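Print this section
E-mail this section

3.2 Recurring and single-episode credits

Credits were coded from the closing titles of each episode and not from agency listings, which tend to omit uncredited work. A performer was classed as recurring if the same character name appeared in three or more episodes of one series, consecutive or not. Of the 149 performers in the sample, 125 had at least one recurring role in television drama. The remaining performers worked mainly in single episodes, short films or stage productions.

The interval between the end of training and the first screen credit was measured in whole years. Performers who entered through the stage had longer intervals than those who entered through commercials, and the difference held when the two medical serials, Tristier and Akden, were removed. Both serials cast heavily from drama school showcases and would otherwise have shortened the interval for recent graduates.

Horror features were treated as a separate category. Over 99 credits fell into it, most of them supporting parts. Kjærgaard's coding scheme counts a supporting part as any named role outside the first four billed, and we kept that rule. In 13 cases the billing order differed between the release print and the broadcast version, and the release print was used.
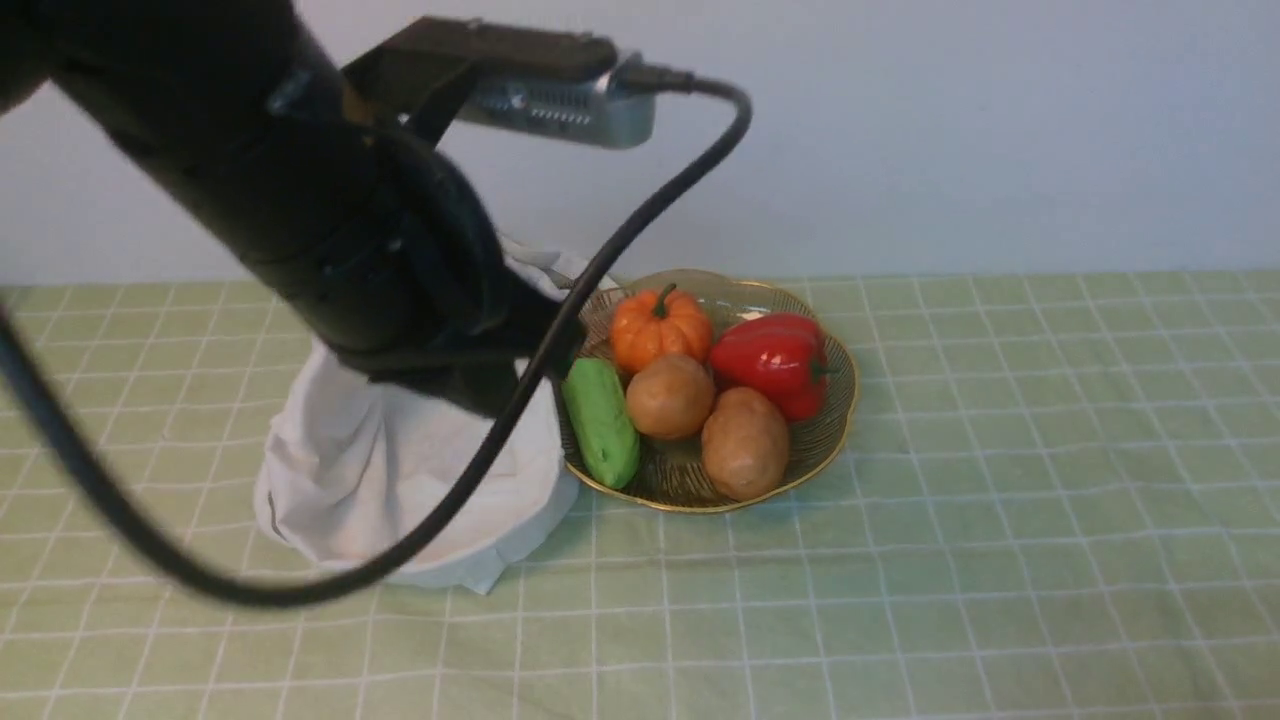

Figure 4.
BORKOWSKA, 9th February

A second coder, Halfdan Kjærgaard, repeated the classification without access to the first set of codes. Disagreements were confined to roles in which a character was renamed between series. These were resolved by reference to the Resex cast index, and the affected entries are marked in the appendix.

Print | E-mail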